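3.2 Storage of fruit in the participating households

The second part of the study concerned where citrus fruit is kept between purchase and consumption. Earlier work on household food loss has mostly measured what is thrown away, with less attention to the place in the home from which it was thrown away. Storage was therefore recorded as a separate variable, using the coding scheme given in Section 2.4.

Records were obtained from 507 households in Gretport and the adjoining district of Lenard. Recruitment closed on September 1, 2018. Each household kept a diary for 9 weeks and noted, for each purchase of oranges or mandarins, the storage place, the type of container if any, and the date on which the last fruit of the purchase was eaten or discarded. Diaries with gaps of up to 6 days were retained, and the missing entries were treated as unknown.

Storage places were grouped as refrigerator, cool room (cellar, pantry or unheated porch), and open room. The third group covers fruit left on a table, counter or shelf at room temperature. Within it, a further distinction was made between fruit lying on a bare or covered surface and fruit placed in an open-topped container. The two conditions differ in air movement around the fruit and in the degree of contact between neighboring pieces. They also differ in how easily a spoiled piece is noticed, and the diary alone cannot separate this effect from the other two. 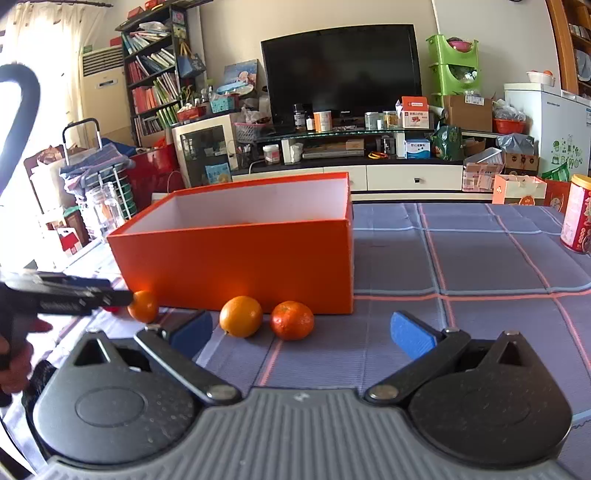
Figure 4. Surface storage: oranges on a tablecloth, in front of an open box.

Fruit stored on a surface was usually bought in small amounts and eaten quickly. Households in this group tended to replace fruit before the previous purchase was used up, so that pieces of different age lay together. The diary form asked respondents to assign each discarded piece to a purchase, but many left this field blank. For the surface condition we report the storage period only where the assignment was complete.

Mixed purchases raise a second difficulty. Oranges and mandarins lose water at different rates, and the looser peel of the mandarin makes softening harder to judge by touch. Respondents were told to record a piece as spoiled only when mold or leakage was present. Shriveled fruit was entered under a separate code, whether or not it was eaten later. This rule was applied more strictly in Gretport than in Lenard, where the first version of the instruction sheet omitted the separate code. The affected entries were recoded from the free-text remarks.

For container storage, the relevant variables were wall height, openings in the walls, and the number of layers. A single layer was assumed unless the respondent stated otherwise. Boxes and bowls were not distinguished in the main analysis. A separate model with container material as a factor was fitted to the Grallitix data set, which uses a finer coding of containers, but the subgroup sizes were too small for the estimates to be stable.

Temperature was not logged in the homes. Respondents reported whether the room was heated during the day, and this answer was used as a two-level factor. The approach is coarse. Open room storage in an unheated kitchen may be closer in practice to cool room storage than the coding allows, above all in the last weeks of the diary period. Moving such households to the cool room group did not change the direction of any result in Table 3.
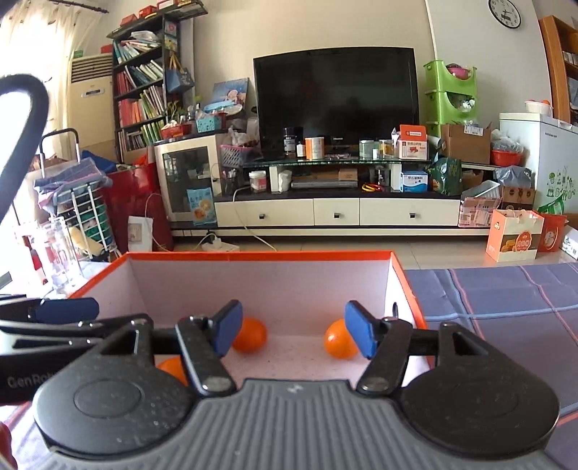

Lévesque, commenting on an earlier draft, objected that the comparison between surface and container storage confuses the method with the amount bought, as a household with a full bag of oranges will look for something to put them in. The objection is fair. Purchase size was recorded in 9 classes and has been added as a covariate to the models in Section 4. The difference between the two conditions becomes smaller with this change but keeps its sign. Residual confounding by household size remains possible, as the diary recorded the number of adults only.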